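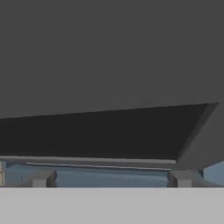 2 min read

Zainab, all,

Quick answers before the Thursday call, sorry for fragments.

> On the sim runs – is the policy really using the wrist view, or is
> it just replaying joint positions it memorized? Nneka and I can't
> tell from the success plot. Also how many episodes in the Gollow set?
> – Zainab

2,973 episodes, all sim, no real data mixed in yet. Wrist view matters but less than I hoped. What I did: same checkpoint, blanked the wrist input at test time, 60 rollouts per condition. With the view, 40 successes. Blanked, 20. So it's not pure replay, but 20 with no wrist camera at all is way too high. Means start poses are too narrow, I think. Steinar said this back in June and I didnt listen.

Second thing. A lot of wrist frames are mostly gray. Pale surface across the whole bottom, dark panel through the middle, and just a strip of blue with the two little blocks left to look at. The encoder gets very little to work with there. Tried cropping the bottom off before resizing – training loss went down, rollouts not run yet so please don't quote it.

Not done:
- wider start poses (Yakubu has the sampler, needs merging into Hurngate)
- random backdrop color, right now its one flat gray
- rerun the blanked test with noise insted of zeros, zeros may be giving the policy a free cue

Nneka, can you check if the crop breaks the Idahosa baseline? It expects the full frame I think.

Will put the per-seed numbers in the shared folder tonight. Only one seed so far for the blanked condition, so take the gap with salt.

Omolara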